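Rillen Street Tool Library News: Winter Hours, Late Returns and the Sewing Shelf

The tool library moves to winter hours in November. The front desk will open at 9 in the morning as before, but evening pickup will end at 6:30. If you have a reservation that falls after that time, it has been moved to the next morning and you should already have a message with the new slot. The side door on Ernholm Lane stays locked through the winter, so please use the main entrance for everything, including ladders and other long items. Carts can be left in the hallway while you check out.

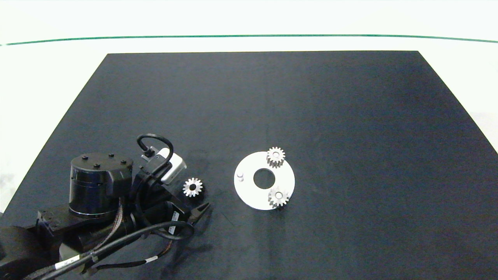

Late returns

We changed the late rules in June and there are still questions at the desk, so they are repeated in full. Every loan runs 18 days. You can renew it 2 times online or by phone, as long as no one else has asked for the item. After that it has to come back, even if you bring it in and want to borrow it again the next day. There is no fee for the first week late. After a week your account is paused and you can't make new reservations until the item is returned.

The items that come back late most often are the tile saw, the carpet cleaner and the long pruning pole. These have waiting lists from spring through fall. If you finish early, please bring them in early – the next person on the list gets a message the same day.

Cases and chargers count as part of the loan. A drill without its charger goes on the repair shelf until the charger turns up, and the loan stays open on your account.
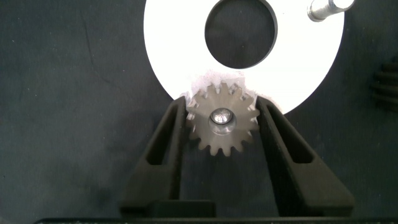
Bividetti

I write this newsletter and also look after the catalog, which passed 1,000 items over the summer. Many of the entries are old and say very little. "Clamp, medium" is one of them. I am adding jaw openings, blade sizes and weights as things come across the desk, and the search page will pick up the new wording overnight. If you borrow something and the entry is wrong, write the correction on the return slip.

The sewing shelf has been moved next to the hand tools. It now has two machines, a set of shears, a buttonhole foot and a box of bobbins. The Jaidee machine is back from service and can be reserved again. Needles are not supplied, so bring your own.
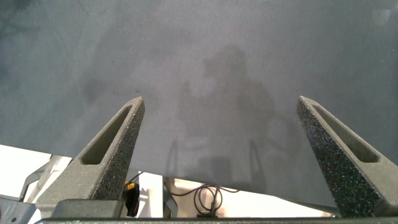

Two dark gray gripper fingers, open, with a coiled black cable beyond.

Donations are accepted in the mornings only. We can take hand tools, corded power tools and garden tools that work. We can't take gas engines, paint, mattress frames or anything with a cut cord. Please don't leave boxes outside the door after closing. Last month a box of good chisels was left out in the rain and most of them had to be cleaned before they could be shelved.

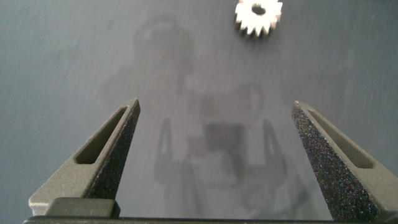
Can I pick up a tool for a neighbor who is a member?

Bring the neighbor's card number and your own ID, and the loan will go on the neighbor's account.

Reservations for the leaf blowers and gutter scoops are open now.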